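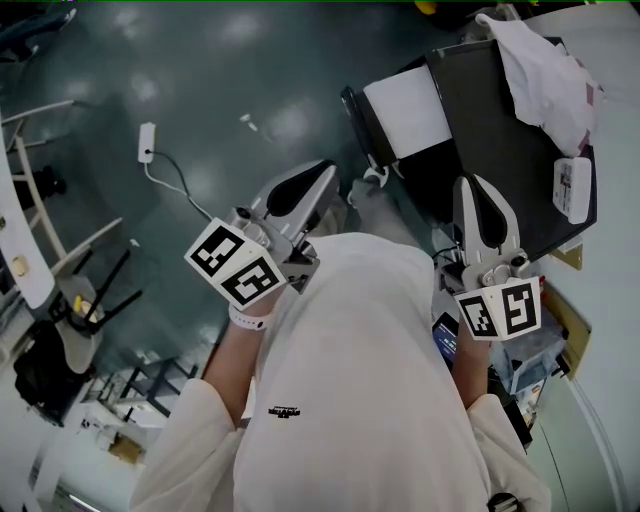

The black container and the white cloth, on the green floor

Where to keep used cleaning cloths so they do not smell or lose color on others?

Jihad Shboul
Posted 2022-08-17 in Laundry and Cleaning

Good evening to all. I would like to ask for advice about used cloths and where to put them before the washing.

In our workroom we have a large black container with a white panel on the front. I would like to use it for all the cloths that were used in the day. At the moment people put the cloth on the edge of the container and leave it there, as you see with the white one. Some others put it directly inside. I do not know which of the two ways is the correct one. When I open the cupboard where the container stands at night, there is a smell like an old sponge, and it stays in the cloths even after the machine.

My second difficulty is the print. The white cloths have pinkish-red marks printed near the edge. They were delivered so, it is not a stain. One time I washed a full load of them together with plain white cloths and I had the impression that the plain ones became a little pink, but my wife says they were always this color. I would like to know if such a print can give color in the wash, and at which temperature I can wash safely.

The third thing is the floor. It is dark green and glossy, and each drop that falls from a cloth dries to a gray spot with a ring. I wipe the spots in the evening and in the morning light I still find them. I tried the floor soap from Wemell in the quantity that is written on the bottle, and the spots became fewer but the whole floor has now a kind of film.

We do the washing two times in the week. The machine is in another building, so I cannot simply wash every day. Thank you in advance for every help, and please excuse my English.

Sang Quan
Accepted by the person who asked

Hello Jihad, I was responsible for the cloths in the kitchen of a small guest house for several years and we had exactly this smell. I will try to answer in your order.

The smell comes from cloths which are put together while they are still damp. On the edge is better than inside, but only if the cloth is spread. A crumpled cloth stays damp in the folds for a very long time, and a second cloth on top of it makes the same problem as a closed bag. My advice is that you buy a simple drying rack and put it next to the container. Every cloth is rinsed with cold water, wrung well, and hung on the rack in one layer. In the evening, or the next morning, the dry cloths go into the container. Then they can wait until your washing day and they will not smell.

Please take the container out of the cupboard also. Air must come to it. If it has a lid, leave the lid away.

For the cloths that smell already: soak them in hot water with washing soda, leave them until the water is cold, and then wash as usual without fabric softener. Softener makes a cloth that does not take water well, and in my experience it also keeps the smell inside. Fill the machine only so far that you can still put your hand flat on top of the cloths. I used to weigh them at the beginning, and a small bundle of 600 grams was already more than I expected from looking at it.

About the print. I cannot say from a picture if the color is stable, but you can test it at home. Make one corner with the print wet with hot water and a little of your detergent. Press it between two pieces of plain white kitchen paper, put something heavy on top and wait 10 minutes. If the paper is still white, you can wash the cloths together. If there is pink on the paper, wash the printed ones alone for the first 2 or 3 times and test again. Do the test with the same temperature you want to use in the machine, otherwise it does not tell you much.

For the floor I would first remove the film. Use only warm water, change it when it is cloudy, and dry with a clean cloth before the water can dry alone. After this use less soap than before, maybe half. The gray rings are in most places lime from the water, and on a dark glossy floor you see every one. A little vinegar in the water removes lime, but do not use vinegar if the floor is natural stone. If you do not know what material it is, ask before.

And write on the white panel of the container what belongs inside! With us, people put paper and empty bottles in everything that was black and had no word on it.

flutby_home

just get a mesh laundry bag and hang it on the wall. air goes through, no bin needed. when it is full you carry the bag to the machine and throw the whole thing in. we have them from Pinent but any will do

for the pink, use a color catcher sheet

Jihad Shboul

Thank you very much to both of you. I made the test with the kitchen paper this evening with hot water. On the paper was a very weak pink, so weak that I had to go to the window to see it. I will wash the printed cloths separately, as Sang wrote, and make the test again in September when they have been in the machine a few times. My wife wishes that I write here that the plain ones are still the same color as always.

The rack I will buy this week. The mesh bag is also a good idea for the way to the other building, I had until now carried the cloths in my arms.

One more question to Sang: must I rinse also the cloths which were only used for dust?

Sang Quan

No, those you can shake outside and put directly in the container, if they are dry. Only keep them away from the damp ones on the rack.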